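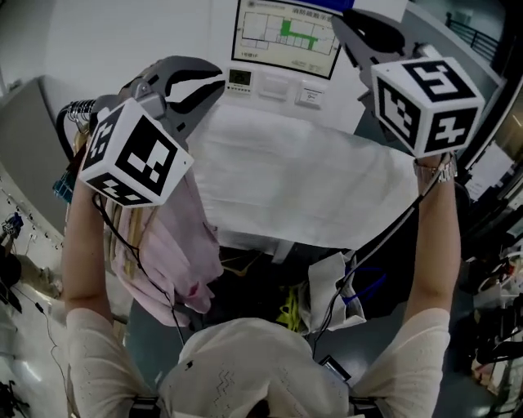

Student project: hanging up clothes with two grippers (garment group)

doker_17
Right, we're on to week 2 of the garment task and I'd like opinions before I lose the will. We wear the head strap, hold one gripper in each hand, and put clothes on a hanger while it all gets recorded. The target is 700 clean runs by the end of August. We have 121. I have learned that I can't hang up a shirt, a thing I believed I'd mastered at eight.

My question is whether to keep the big floppy white stuff in the set or stick to ordinary clothes. It hides half of what the head camera needs to see.

humaira_malik
Keep it. If we only record the easy stuff, we'll have a policy that can hang up one pink top and nothing else. Gilani's group did that last year and their demo lasted as long as it took someone to bring a coat.

jollis
Disagree. Every time the cloth goes up in front of your face you lose sight of the marker cubes, and then the tracking wanders off. I binned 17 of my own runs for exactly that. Big pieces can wait until we're any good.

humaira_malik
Or you could hold it lower.

jollis
I have arms of a normal length, thanks.

zakhar_t
Both of you are arguing about the head view and forgetting the wrist ones.

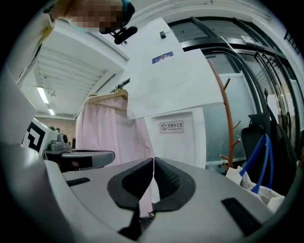
The jaws are where the grasp gets decided, so if the fabric slips you'll see it there first, even when the head camera has a faceful of sheet. I'd keep the large pieces but mark them as a separate set. Then Jollis can leave them out of his training and sulk in peace.

doker_17
Separate set works for me. Who's going to label it?

zakhar_t
I proposed it, so I've done my share.

jollis
Fine, I'll label. But I want it written down that I said the tracking would go. Also please keep the cables behind your elbows. More than one of my takes is mostly cable.

humaira_malik
Written down. I still say you should mix them from the start, and I'll train one that way to compare. Loser irons everything.

doker_17
Nothing we own has been ironed since term began. I'm in from 2 if anyone wants the second pair of hands.

Recent threads
Warnen hand-in: which folder does it go in?
Gripper jaws sticking on the left side
Spare hangers, please bring some
Cube markers peeling at the corners
Room booking for August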